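Ticket 2055-13: Stekier arm kit, drawer task
Product: Stekier single-arm trial kit with Garkach control software
Status: open
Opened: 19/11/2019

We have the trial kit until the end of the hire period and I'd like this sorted before anyone asks us to sign for the full version. The Stekier brochure says the arm will "open and close common household drawers straight out of the case". Ours doesn't, or not often enough to justify the price.

I ran the drawer routine 53 times with the default settings. It pulled the drawer fully open on 13 of them. The rest were a mix of the fingers closing in front of the handle, the fingers closing on one side of it, and the software reporting success with the drawer still shut. That last one bothers me most.

Already tried:
- restarted the controller, twice
- ran the full Garkach calibration, which took some 30 minutes
- slowed the approach to the lowest setting
- moved the box hard up against the wall so it couldn't slide back

Moving the box stopped the sliding and did nothing for the grasp. The setup is a red plastic box with a drawer in the lower part and a white loop handle that hangs down at the front. The gripper comes in pointing straight down, just in front of the handle.
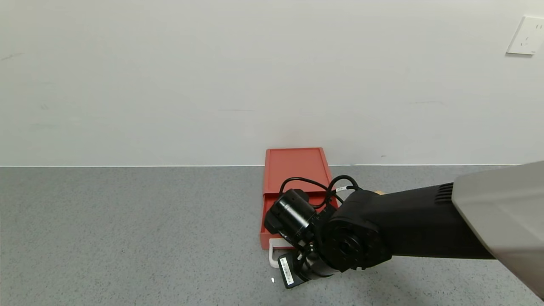

Bayram support replied that the default grasp was tuned for rigid bar handles, and that a hanging loop needs the approach height lowered and the fingers turned a quarter before closing. They also asked for the software version and whether the success check was set to "position" or "force".

Version is the one the kit arrived with in April, no updates offered since. Success check is on "position", also as delivered. If "force" is the better choice for drawers, I don't see why the drawer routine ships without it.

Tried the lower height and the quarter turn. It's better – the fingers reach the loop more often – but I won't call it fixed on a handful of runs. Switching to "force" gives me error "limit not set" and the Garkach manual has no entry for it. The Darker add-on page mentions a force limit file, sold separately. Please confirm whether that is required for a feature the brochure lists as included.

Leaving this open. I want the limit file or a written answer.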